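週に四日は球を打っている人の話

朝いちばんの練習グリーンで、もう先に誰かがボールを転がしている。わたしが通っている市営コースでは、その「誰か」はだいたいエファ・リースさんです。わたしがまだコーヒーの蓋を開けようともたもたしている時間に、彼女はもうひと汗かいた顔をしているんですよね。前からじっくり話を聞いてみたいと思っていたので、今回思いきってお願いしてみました。場所はクラブハウスの奥のテーブル。わたしはホットサンド、エファさんは紅茶だけ。「食べると眠くなって、午後のラウンドがだめになるのよ」とのことで、つまりこのあともう一回まわるつもりだったわけです。元気すぎる……!

エファさんがゴルフを始めたのは、五十歳の誕生日の翌週でした。それまではクラブを握ったこともなかったそうです。

「友だちのアウレリア・グルーバーが、物置から古いハーフセットを出してきて、はい、お祝い、って。正直、花束のほうがうれしかったわよ。七番アイアンのグリップなんてべたべたで、手袋が黒くなったもの」

そのアウレリアさんに連れられて最初に行ったのが、ここの打ちっぱなし。かご一つ打って、まともに前へ飛んだのは数えるほど。でも最後のほうで一球だけ、芯に当たった。

「音が違うの。手に何も来ないのに、ボールだけ遠くにある。あれをもう一回やりたくて、今日まで来ちゃった感じね」

わかります! と、わたしはここで身を乗り出してしまい、しばらく自分の初めてのナイスショットの話をしてしまいました(聞き手失格です。エファさんは優しくうなずいてくれました)。

さて、ここのコースの話。ハシュミ・コースと呼ばれていますが、川沿いの低いところに造られているので、雨のあとはとにかくボールが転がりません。とくに後半の三ホール、ランを計算に入れて打つと、みごとに手前で止まります。エファさんはこれをむしろ気に入っているのだとか。

「飛ばない人間には公平でしょう。若い人がドライバーで大きいのを打っても、どすんと落ちてそこで終わり。わたしはユーティリティで二回刻んで、同じところから三打目を打つの。相手の顔を見るのが楽しくてね」

意地悪ですねえ、と言うと「そうよ」と即答でした。

よく一緒にまわるのは、アウレリアさんと、ファイサル・スワティさん、それにワジド・シアルさんの四人組。ファイサルさんはとにかく準備が長い。素振りを何度もして、風を見て、もう一度クラブを替えにカートへ戻る。対するワジドさんは、ティーを刺したと思ったらもう打ち終わっている。この二人が同じ組でよく揉めませんね、と聞いてみました。

「揉めるわよ、しょっちゅう。でもお昼を賭けてるから、怒って帰るわけにいかないの。帰ったら自分が払うことになってるから」

なるほど、うまくできたルールです。ちなみに前回の支払いはエファさん。十七番の池に二つ入れて、あっさり逆転されたそうです。「あの池の話は書かないで」と言われましたが、すみません、書きました。
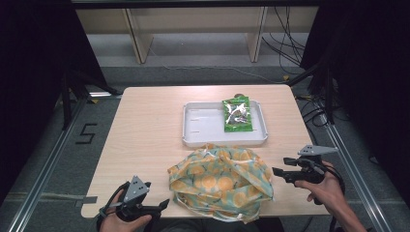
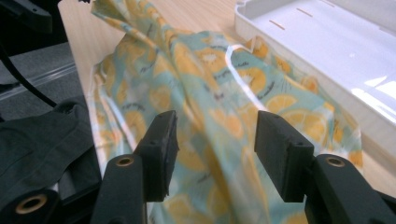 テーブルの上、柑橘柄の布。

話がパットに移ると、エファさんの口調が少し変わりました。ここからは本気の時間です。

「みんなドライバーの練習ばかりするでしょう。わたしは逆で、かごを買うのは週に一回だけ。あとはずっとグリーンの上。一メートルちょっとのを、上りと下りと、右から左からと、ぐるっと回って入れていくの。外したら最初から」

最初から、ですか。

「最初から。だから帰れない日があるのよ。夫から電話がかかってきたことがあるもの、まだ生きてるかって」

おかげで去年の十一月、ついに一つの目標に届きました。前半後半あわせて、スコアが初めて九十を切ったんです。天気は小雨、グリーンは重くて、誰もいいスコアなんか期待していない日だったとか。アウレリアさんは途中から気づいていて、最終ホールまで一言も数字のことを言わなかったそうです。ファイサルさんはといえば、このときばかりは自分の素振りを減らしてくれたらしい。いい仲間だなあ。

「最後は五十センチくらい残ったのを入れるだけ。なのに手が震えて、カップのふちを半周まわってから落ちたの。ワジドなんか、落ちる前に拍手してた」

そのときのボールは、いま台所の窓辺に置いてあるそうです。

道具についても聞いてみました。物置から来たハーフセットはさすがに引退したのかと思いきや、パターだけはまだ現役。シャフトに小さな傷がいくつもあって、それでも手放せないと言います。ウェッジは二本、これは中古の箱から自分で選んだもの。新しく買ったのは靴だけで、「足が痛いと全部いやになるから、靴にはけちらないこと。これは書いておいてちょうだい」だそうです。はい、書きました。

これから始めたい人へのおすすめも伺いました。いきなり十八ホールに出なくていい、というのがエファさんの意見。ハシュミには夕方だけの短いまわり方があって、最初の四ホールを歩いて駐車場へ戻ってこられます。クラブは三、四本あれば足りるし、後ろの組が来たら先に行ってもらえばいい。

「上手な人に気をつかって、走ってばかりいる初心者がいるでしょう。走ったら息が上がって、また当たらなくなるの。さっさと歩けば十分。それと、ボールを探すのは早めにあきらめること。森の中のボールは、リスにあげたと思えばいいわ」

わたしはその「あきらめる」がどうにも苦手で、先週も茂みに頭をつっこんで、枝で帽子をなくしかけました。そう白状したら、エファさんはカップを置いて大笑い。「あなた、それで何球見つけたの」と聞かれ、知らない人のボールを一つ、と答えると、また笑われました。そのボール、けっこうきれいだったのでバッグに入れてあるんですけれど。

次の目標は何ですか、と最後に聞きました。八十五を切ることかな、と勝手に予想していたのですが、答えはまるで違っていました。

「十七番の池を、普通に越えること。スコアはそのあとでいいわ。あそこに立つと、もう打つ前から水の音が聞こえるのよ」

池なのに水の音ですか?

「聞こえるの!」

聞こえるそうです。わたしも次に立ったら耳を澄ませてみます(そしてたぶん、入れます)。

時計を見ると、もう午後のスタートが近づいていました。エファさんは紅茶の残りを飲みほして、手袋をはめながら立ち上がり、「あなたも来る? ワジドが来られないから一人足りないの」。原稿を書くつもりだったわたしは一秒ほど迷って、車までクラブを取りに走りました。その日のお昼代の行方については、次回ということにさせてください。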